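Cuaderno de taller — sábado, enero

Seguimos con las demostraciones a mano para la tarea de doblar paños. Empezamos a las 9:40, con retraso, porque el portátil de Valach no reconocía el segundo disco.

Calibración: repetida dos veces. La primera dio un salto en la orientación al girar la muñeca hacia dentro. Limpié el marcador, volví a lanzar el script y quedó bien. Apuntar el valor en la hoja de Dredham, que todavía tiene el de la semana pasada.

Total de la mañana: 102 episodios, 13 descartados. De los descartados, casi todos son del mismo tipo: el operador cierra la pinza antes de tocar la tela y luego corrige. Hsiu-ying Chuang propone guardarlos aparte por si sirven como ejemplos de recuperación. De acuerdo, pero en carpeta propia y con etiqueta, que en la entrega de Turov se mezclaron y costó una tarde separarlos.

Ritmo: el objetivo son 3.000 episodios y no vamos a llegar con un solo turno. Propuesta: sesiones de 400 por puesto y cambio de operador a mitad. Después de una hora seguida los movimientos se vuelven bruscos y se nota en las trayectorias.

Postura: insistir en que el antebrazo vaya por delante del cuerpo y el marcador quede a la vista. Si se tapa, el seguimiento se pierde y el episodio no vale.
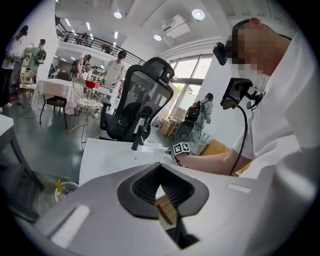

La otra pérdida de seguimiento viene de los giros rápidos al soltar. Le pedí a Hsiu-ying que soltara, esperara un segundo y retirara en línea recta. Con eso, ningún corte en la última tanda. Lo añado a las instrucciones de operador.

Pendiente:
— Preguntar a Bastos por las almohadillas de repuesto.
— Revisar la sincronía entre vídeo y apertura de pinza en los episodios de primera hora.
— Copia de seguridad antes de borrar nada del portátil.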